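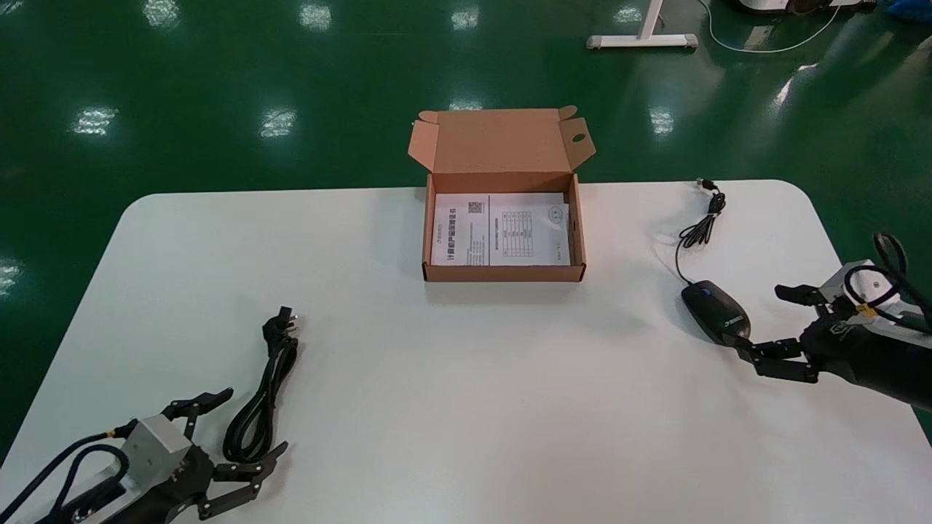
Packtisch mit offenem Karton, Netzkabel und kabelgebundener Maus; links und rechts die Hände der Anlage.

Werkstatttipps: Der Packtisch im gemeinsamen Betrieb
Notum, Standort Provberg, Abteilung Verpackung und Aufbereitung

Seit Mai wird an der Station Pola ein Teil des Zubehörs durch Roboter gegriffen und bereitgelegt. Die nachstehenden Hinweise richten sich an alle Beschäftigten, die an der Station bestücken, nachlegen oder prüfen. Sie ergänzen die Betriebsanweisung und ersetzen diese nicht.

Tischfläche vorbereiten

Die Platte ist vor Schichtbeginn mit einem fusselfreien, leicht angefeuchteten Tuch abzuwischen und anschließend trocken nachzureiben. Scheuermittel und lösemittelhaltige Reiniger dürfen nicht verwendet werden. Hartnäckige Klebereste lassen sich mit einem Kunststoffschaber abheben; Metallklingen hinterlassen Riefen, die von der Bilderkennung als Kante gelesen werden können.

Auf der Platte liegen nur die Teile des laufenden Auftrags. Becher, Schreibzeug und Schlüssel gehören in die Ablage neben dem Durchgang. Zwischen zwei Teilen ist so viel Platz zu lassen, dass eine flache Hand bequem dazwischenpasst.

Kabel ordnen

Lose Kabel verursachen die meisten Unterbrechungen. Von 253 Störmeldungen der Einführungsphase betrafen 141 ein Kabel, das unter einem anderen Teil lag oder sich in einer Schlaufe verfangen hatte. Bewährt hat sich folgendes Vorgehen:

Netzkabel in gleich langen Schlaufen zusammenlegen, den Stecker am Ende frei liegen lassen.

Mauskabel bündeln und vom Gehäuse weg nach hinten führen.

Drahtbinder erst nach der Sichtprüfung anbringen. Gummibänder werden nicht mehr ausgegeben.

Geknickte Kabel nicht glattziehen. Sie kommen in den roten Behälter am Wareneingang.

Karton und Begleitpapiere

Faltkartons werden mit vollständig geöffnetem Deckel aufgestellt. Federt der Deckel zurück, wird die Rilllinie einmal mit dem Falzbein nachgezogen. Die Begleitpapiere liegen flach auf dem Boden des Kartons, bevor Zubehör hinzukommt. Gewellte Blätter sind über Nacht unter einer Platte zu beschweren. Der Papiervorrat sollte nicht neben dem Heizkörper lagern.

Greifbacken pflegen

Die strukturierten Flächen der Greifbacken nehmen Kartonstaub auf und verlieren dann an Haftung. Sie werden nach jeweils 60 Betriebsstunden mit einer weichen Nylonbürste gereinigt, stets bei abgeschalteter und gesicherter Anlage. Öl und Silikonspray sind an den Backen unzulässig. Sichtbare Schrauben werden bei dieser Gelegenheit auf festen Sitz geprüft, jedoch nicht nachgezogen. Lockere Verbindungen sind der Firma Baloch zu melden, die die Wartung übernommen hat.

Glatte Gehäuse wie das einer Computermaus werden seitlich gefasst. Zu beiden Seiten muss deshalb freie Tischfläche vorhanden sein.

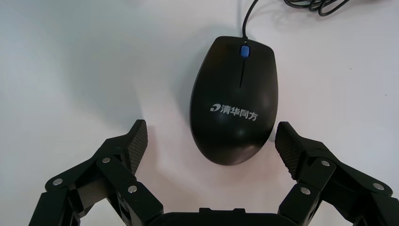 Was sich für die Beschäftigten ändert

Das wiederholte Greifen nach Kleinteilen nimmt ab, der Anteil der Prüf- und Rüsttätigkeiten steigt. Die 16 Arbeitsplätze der Abteilung bleiben bestehen; die Eingruppierung wird im Zuge der neuen Tätigkeitsbeschreibungen überprüft. Jede Person wechselt spätestens nach zwei Stunden zwischen Prüfplatz und Bestückung. Die Stehmatten sind an den neuen Standort mitzunehmen.

Das Anhalten der Anlage steht allen Beschäftigten jederzeit zu und bedarf keiner Rücksprache. Ein Halt wird mit Uhrzeit und Stichwort im Stationsbuch vermerkt. Eine Auswertung nach Personen findet nicht statt.

Schichtende

Angefangene Kartons schließen und in das Regal für den Folgetag stellen. Tischfläche räumen, Bürste und Tücher zurücklegen, Stationsbuch abzeichnen. Die Übergabe an die Spätschicht erfolgt um 14 Uhr am Tisch.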